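Section 4: Hanging the curtains

By now you should have the Eltow track up (Section 3) and nothing should be wobbling. If it wobbles, go back. I know, I hate going back too, but fabric is heavier than you think and a loose bracket only gets looser once you start tugging on it every day.

I'm going to walk you through it the way I do it at home in my Foltedwood shed, with two runs of track meeting at a corner, one along the back and one down the left. If you only have a straight run, skip steps 7 and 8 and enjoy your easy life.

What you need in front of you

Gruvska blackout panels, unpacked and hung over a chair overnight
The bag of gliders (9 per track section, plus whatever spares you got)
2 end stops for each run
Hooks
Tape measure, pencil, step stool
A clothes steamer — I use an old Thongsuk, but any steamer will do

Before you start

Measure the drop again. Yes, you did it in Section 2. Do it again from the underside of the gliders, with the track in place, down to where you want the hem. My first set came out a good inch too long because I'd measured from the ceiling and forgotten the track had any height to it at all.

Check the track lengths against the label while you're up there. The long section is 879 mm and the short one is 787 mm, and they look so alike on the floor that I've swapped them twice. If your corner doesn't meet, that's the first thing to look at.

CAUTION: Stand the stool on bare floor. A rug slides, and you'll be reaching sideways with an armful of cloth.

Loading the gliders

1. Take the end stop off one end of the track. A quarter turn with a coin loosens it.

2. Slide the gliders in one at a time with the eye facing the room. They'll go in backward if you let them, and they'll even run, but the hook won't seat.

3. Put the end stop back before you do anything else. I mean it! I've picked gliders out of a toolbox, a coffee mug and once a boot.

4. Run the whole lot up and down with one finger. You want a dry, even rattle. If it catches at a joint, loosen the two screws there, push the sections together and tighten again.

Note: Don't oil the track. Oil picks up lint, and by September you'll have a gray paste in there. A wipe with a dry cloth is plenty.

Hanging the panels

5. Push the hooks through the header tape, one every fourth pocket, with one right at each end. The end ones matter most — skip them and the top corner flops forward like a dog's ear.

6. Start from the fixed end (the wall end, if you have one) and work outward, clipping each hook into its glider. Keep the rest of the panel over your shoulder so the weight isn't hanging off the first two hooks.

7. At the corner, let the back panel run all the way into it. Then bring the side panel up so it laps over the back one by a hand's width. Light loves a corner, and a lap fixes it better than any amount of fiddling.

8. Clip the lap together in two places, high and low. I use the plain plastic clips from the kit. Clothespins are fine while you're waiting for a better idea, and I waited most of a year.
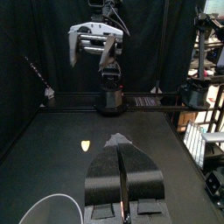
Black fabric along the back and the left side.

Letting the folds drop

Fresh panels hang stiff, with creases from the packet running across them. You can wait it out, and a few weeks will take care of most of it, but I'm impatient so I steam.

9. Draw the panel fully closed and steam from the top down, holding the head a hand's width off the cloth. Short passes. Gruvska has a coating on the rear face that doesn't like heat, so stick to the front.

10. Open the panel all the way and stroke the folds into place with your hands, top to bottom. Then tie it loosely with three strips of scrap cloth and leave it overnight.

11. Untie it in the morning and close it. The folds should fall straight down by themselves. If one kicks out at the hem, check for a hook that's skipped a pocket up top, right above the bad fold.

CAUTION: Let the steamer cool before you set it down on anything you like. Mine left a ring on a very nice shelf.

Note on shine: black cloth isn't black everywhere. Where a lamp hits it you'll get paler patches, and ripples show up more there than in the dark parts. You can turn the lamp a little or pull the panel less tight. I do the second, since more slack gives you deeper folds and they hide a lot.

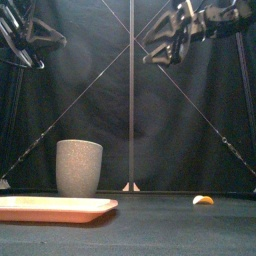

Intan Santoso wrote to me after the last version of this guide to say that tying the panels overnight did very little for hers, and that what finally worked was sewing a length of chain weight into the hem. "Two nights tied up and they still stuck out at the bottom," the message said. "With the chain in, they dropped by lunchtime."

Fair enough, and I've tried it since. Chain weight is good on long drops. On short panels I found it made the hem swing and knock against things whenever the door opened, so I'd tie first and only get the needle out if you're still unhappy. If you do go that way, stitch the chain at both ends and once in the middle, otherwise it creeps along and bunches up in one corner.

Checking for light

12. Wait until the sun is on that side of the building. Mine is best at 4 in the afternoon.

13. Close everything, turn off the lamps and give your eyes a few minutes.

14. Look along the top first, then the corner lap, then the hem. Mark any bright spots with a bit of tape on the cloth.

A thin line along the top is normal with this track. The clip-on valance in Section 5 covers it, so leave your tape where it is for now and keep the stool out.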